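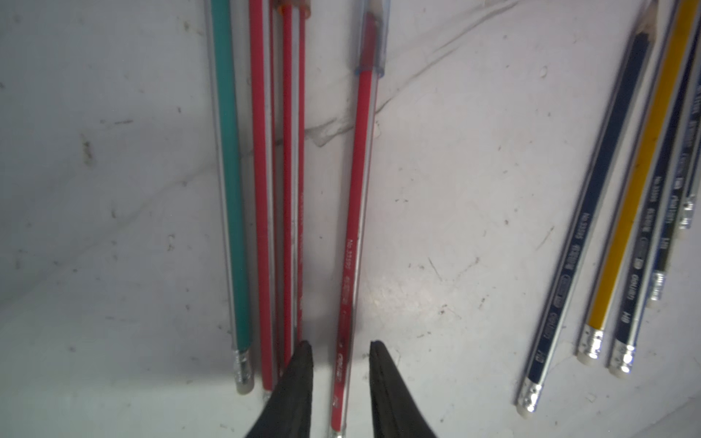 Sorting and storing pencils at the workbench

Pencils stored loose in a drawer lose their points and split their leads. The following method takes 21 minutes for a mixed lot and needs a flat, light-colored surface, a trash can and a few straight-sided cups.

Lay the pencils flat and parallel, erasers toward you. Keep pencils of one color next to each other and leave a strip of bare surface between groups. Red pencils deserve extra attention: a red barrel doesn't always mean red lead, and writing pencils with a ferrule and eraser are often sold in the same red. Test each on scrap paper before grouping.

Pencils in clear sleeves or tubes can stay in them if the sleeve is sound. A sleeve protects the point and leaves the printing on the barrel readable, so the grade or item number can be checked without unpacking. Discard sleeves that are split at the end. A cracked sleeve catches on its neighbors and pulls them out of the cup.

Check the eraser end as well. A ferrule that turns by hand can be crimped once with flat pliers – light pressure only, as the metal is thin. Hardened erasers smear graphite and should be trimmed back 5 millimeters or replaced.

For upright storage, points go up. The bundle should be tight enough that no pencil leans, with room to draw one out by its upper third. In the Wulwood cups used in our shop, 42 standard pencils is the practical limit; beyond that the barrels bind and the paint wears. Pens are better kept in a separate cup, as their clips snag. 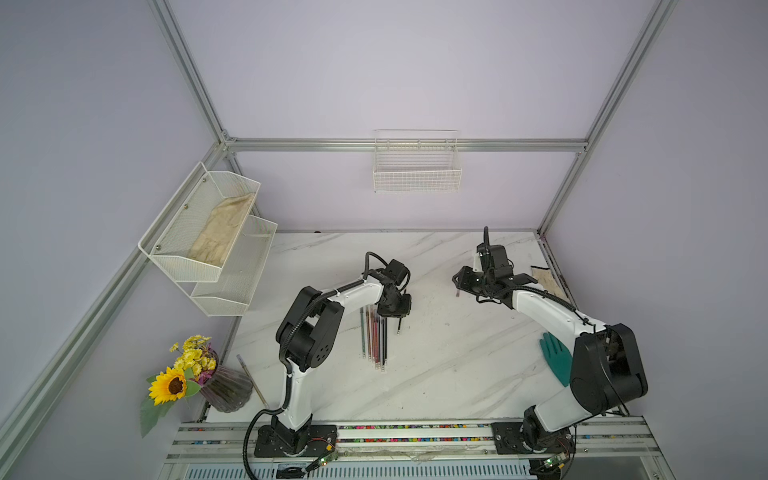
Ming-te Chuang: I'd store the sharpened ones flat after all. Upright is fine on a bench that stays put, but on a rolling cart mine tipped over twice and the leads were broken all the way down. A shallow tray with a strip of felt fixed that.

A tray is a reasonable choice for carts. Use one no deeper than two pencil diameters, and line only the bottom – felt on the sides collects shavings. Empty and wipe it every July, or sooner if the felt has turned gray.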